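Chapter 7
Reading a River: Where Freshwater Fish Hold, and Why

Stand on any bridge long enough and you'll see it happen. A fish tips up, sips something off the surface and slides back to exactly the spot it left. What a moment! It has picked that patch of water out of the whole river, and by the end of this chapter you should be able to make a decent guess at its reasons.

Chapter 6 dealt with lakes, where fish go looking for food. Rivers bring the food along on the current, so a river fish has a different problem: how to sit close to the fast water without wearing itself out in it. Anglers call the line between fast and slow water a seam, and seams will take up most of our attention from here on. 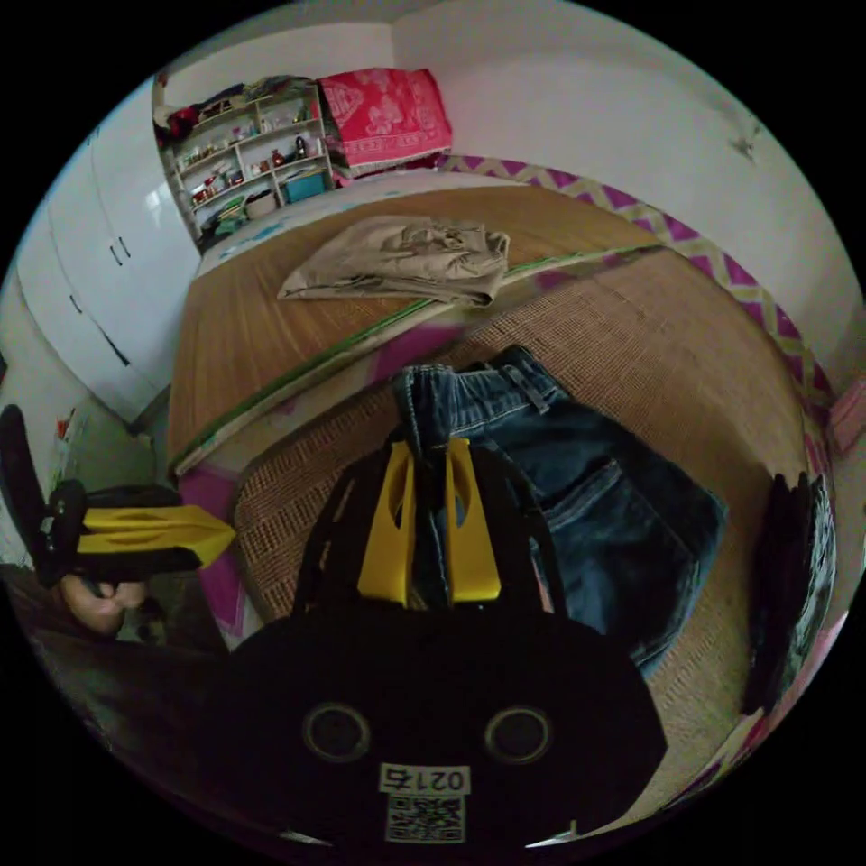
BEFORE YOU START: KEY TERMS

Seam – the boundary between two currents of different speed.
Lie – a place where a fish rests, feeds or shelters. A prime lie offers all of it at once.
Tailout – the shallow, smooth water at the downstream end of a pool.
Cushion – the pocket of slack water in front of a boulder (yes, in front – beginners nearly always fish only behind it).

Our main case study is the Hladun, a modest gravel-bottomed river that Torunn Brekke and Imre Sárközi walked every February through to autumn, marking each fish they saw on a hand-drawn chart. Their notebooks hold 1169 sightings over 33 pools, and they're a joy to read, coffee stains and all. We'll return to the Melo pool in particular, where the favourite lie shifted by nearly 2 metres after a single fallen willow changed the flow. 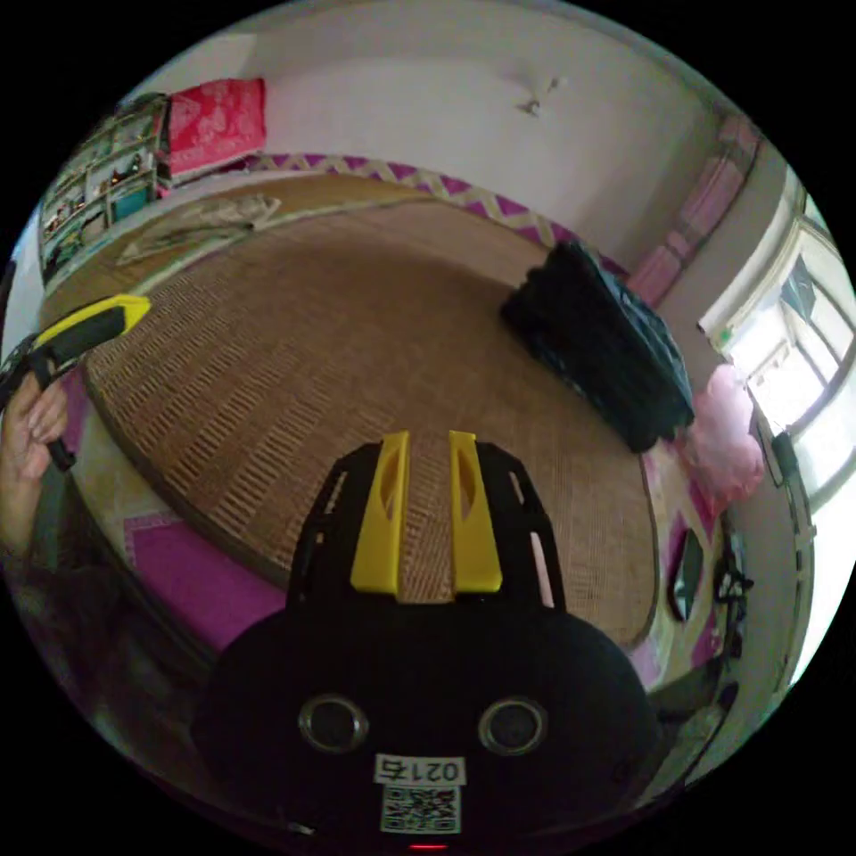 Fig. 7.2 A tan woven mat spread over a large bed.

Section 7.1 starts with the surface, and with how much you can learn from a riffle before you've even strung up a rod. Section 7.2 goes under it, to depth, colour and bottom type. Bring polarized glasses if you can try the exercises at the water, and wear drab clothes. Keep low as you come up to the bank, then give yourself a good ten minutes of watching before the first cast.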